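Jomero Handheld Capture Kit - Setup Guide
Section 6: Soft-item sorting, two-gripper sessions
Last edited Oct 28, 2025
3 comments | 2 shares

Read section 2 first if you haven't paired the grippers yet. Everything below assumes both are paired, charged, and showing up in Presutex.

What this section covers: recording the soft-item task the way we did it for the Jalali comparison. Same task, same order, otherwise your numbers won't line up with ours and there's no point comparing.

6.1 Before you start

1. Clear enough floor or table for one open box plus the items. Furniture behind is fine. Leave the house as it is, we want normal rooms.
2. Pick the items. Plush toys, baby clothes, slippers, cloths, small soft packages. Mixed sizes. Nothing heavier than 110 grams for the first session.
3. Box stays open, flaps out of the way of the fingers. Tape them if they keep springing up.
4. Wipe the finger pads. Lint changes the grip more than you'd think, specially on the fuzzy stuff.
5. Open Presutex, new session, task type "soft sort". Do NOT reuse an old session name, it overwrites.

Note: if the two grippers show different clocks, stop and re-sync. Fixing it afterwards is possible but miserable.

6.2 Recording an episode

1. Both grippers open, held still over the work area. Wait for the tone.
2. Pick with either hand. Squeeze until the item stops slipping, no further.
3. Lift straight up, pause, then move. The pause is what the segmenter looks for. Skip it and two moves get glued into one.
4. Place and release fully. Fingers all the way open before you pull back.
5. Next item. Keep going until you've done 6, then go back to the start position and end the episode.
6. Check the preview before the next one. Look for a pad leaving the view at the moment of the grasp, thats the usual problem.

Caution: keep fingers and hair clear of the linkages when closing. They pinch.

Caution: don't carry an item by a loop, ear or tag. It counts as a grasp in the log but the shape estimate comes out useless. Take it across the body, one pad each side.

6.3 Two grippers close together

One gripper will get in front of the other. Fine for a moment. We kept those episodes in on purpose and the policy trained with them did better on cluttered boxes than the one trained on the clean set, at least in the Jilorley trials. Small test, so don't quote it as settled. What we did throw out was any episode where the held item was hidden for the whole lift. 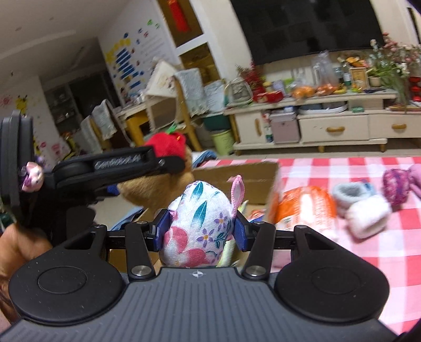

Alternate which gripper leads. If the right one always goes first the policy learns that and sits there waiting for it, we lost a whole batch in May to exactly this. Switching every 3 episodes works and is easy to remember.

Printed fabric is harder than plain for the tracker. Mix both in. If you only have plain stuff borrow something with a pattern.

6.4 Labeling and upload

1. Mark each episode keep / unsure / drop. Unsure is a real answer, use it.
2. Tag the surface: table, floor, cloth, other.
3. Note anything dropped or regrasped. Leave the regrasps in, they are useful training data and the Jalali baseline has hardly any.
4. Upload over wifi with the grippers docked. Red light during upload means it's paused, undock and dock again.

Note: Presutex rounds episode length in the list view. Export the log if you need the real value.

Next: Section 7, Hard items and containers

Related sections
- Section 2: Pairing and clock sync
- Section 5: Finger pad care and replacement
- Jalali baseline: how the comparison was scored
- Jilorley trials: cluttered box results

Jomero capture kit docs | Contact | Copyright 2025 Jomero | Back to top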